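Sevari opens second furniture repair workshop and extends free table clinic

6th September – Sevari, the furniture repair and refinishing company, today opened its second workshop, in the former Grornov dairy building on the east side of town. The new site will handle wooden tables, desks and chairs, and will take in work from both walk-in customers and trade accounts.

The workshop has 1,076 square meters of floor space on two levels. Stripping, sanding and finishing take place on the ground floor. The upper floor is used for joinery, storage and customer pickup.

"Our first shop ran out of room last year, and people were waiting too long to get a kitchen table back," said Ruth Villca, managing director of Sevari. "Most of what we see is ordinary household furniture. It has rings, scratches, a loose leg or a top that has dried out. Those are small jobs and we want to turn them around quickly."

Table clinic to run through the fall

Sevari will also extend its table clinic, which was tried out at the first workshop in August. Owners can bring in a table, or photos of one that is too heavy to move, and get a free opinion on what can be done with it. In the August trial, staff looked at 295 tables.

Dark marks on pale tops were the most common question, followed by worn edges and failed glue joints. Staff explain whether a mark is likely to be in the finish or in the wood itself – the two call for different work and the price is not the same. Owners are given a written estimate and are under no obligation to go ahead.

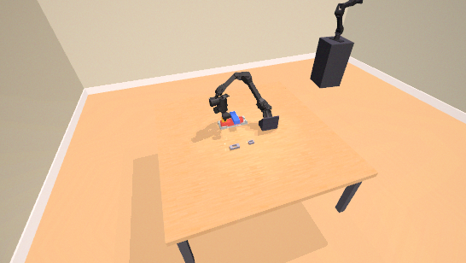
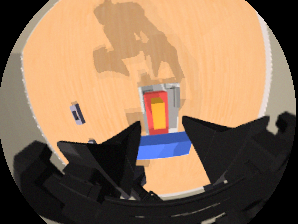 Services and prices

The new workshop offers the following:

Surface cleaning and waxing
Sanding and refinishing of solid wood tops
Spot treatment of stains and burns
Regluing and repair of legs, rails and stretchers
Replacement of missing or damaged edging

Prices are set by the size of the piece and the condition of the old finish. Collection and return delivery can be booked for an extra charge. Sevari does not treat upholstered seats or outdoor furniture treated with creosote.

Finishes used at the site are supplied by Baltetetti, which has worked with Sevari since the first workshop opened. Customers can choose from oil, hard wax and water-based lacquer. Sample boards are on display at the front desk, and staff can put a test patch on the underside of a table before the owner decides.

"A finish looks different on every piece of wood, so we would always want someone to see it on their own table first," Villca said. "If they would prefer to leave an old mark where it is and just have the top cleaned, we can do that too."

Opening hours

The workshop is open Monday through Friday from 8 a.m. to 5 p.m. and on Saturday mornings until noon. Table clinic sessions are held on Saturday mornings only. No appointment is needed for the clinic, but owners of large dining tables are asked to call ahead so that space can be cleared near the loading door.

The first workshop will stay open with its current hours and staff. Orders already placed there will be completed there unless the customer asks for a transfer.

About Sevari

Sevari repairs and refinishes wooden furniture for homes, schools and small businesses. The company is privately owned and operates two workshops.

Press contact: Ruth Villca, Sevari, Grornov Building, upper floor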